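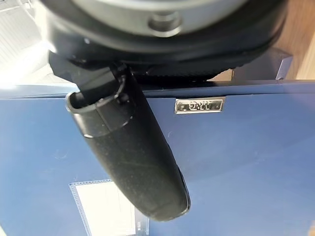
4.2 Dust and scuff on dark finishes

Dark finishes were the hard ones. On the pale laminates at Ziltville both raters mostly agreed, on black and navy they did not, and the gap got worse late in the day when the overhead lights were the only light left. So this section covers dark surfaces only. Pale ones are in 4.1.

Scoring was the same as before. Two raters, one pass each, no talking between passes. Every surface got a dust score and a separate scuff score on the Vrettos card, zero to six. Painted metal, molded plastic and rubbery trim were logged as separate finish types even when they sat on the same item. We started out lumping them together and had to go back and split the sheets -- a Friday lost to that, and the first week's Filtcombe sheets could not be split at all so they are left out.

The main trouble is that dust and scuff look alike on matte black. A pale fleck is a pale fleck until somebody wipes it. On gloss paint a scuff usually breaks up the reflection, and a rater who moves their head a little can see it. Matte gives you no reflection to break. Raters fell back on shape: long and thin meant scuff, round and small meant dust. Reasonable guess, but wrong often enough to matter, and wrong in both directions.
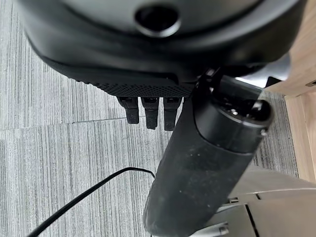

Rated area was the second problem. The card assumes one score per surface, fine for a shelf, poor for anything long or curved. Wear isn't spread evenly on those. The long black cylinder in Figure 2 is a fair case: small pale specks and scuffs all along it, more of them on the lower portion, and the two kinds of mark hard to tell apart by eye. A rater who looks mainly at the top end will score it lower than one who looks at the bottom. Same item, same minute, diffrent number.

Figure 2. Matte black finish with pale specks and scuffs, against gray floor.

We tried a fix for this in the last three weeks. Long items were split into upper and lower halves and each half scored alone, then both scores kept, no averaging. Agreement on scuff improved. Agreement on dust barely moved. Splitting seems to help with where the rater looks and does nothing for what the rater thinks they are seeing. 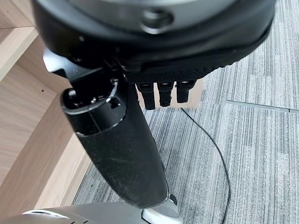 A wipe test would settle most of the dust cases. One stroke with a dry Grura cloth, look again, anything still there is scuff. We held off during the main survey because wiping changes the surface for the second rater, and the rooms were in use and we couldn't get seperate items set aside. It was run afterward in August on seven items, too few to report as a rate. Notes from it are in the appendix.

Cleaning staff log sheets were not much use here. They record rooms, not surfaces. "Done" could mean floor only.

For anyone repeating this: score dark finishes in the morning, split the long items, and do the wipe pass last. Keep painted metal away from plastic on the sheet. Textured trim we would drop from the dust score entirely -- the dot pattern on some of it reads as specks at arm's length, and neither rater trusted their own numbers for it.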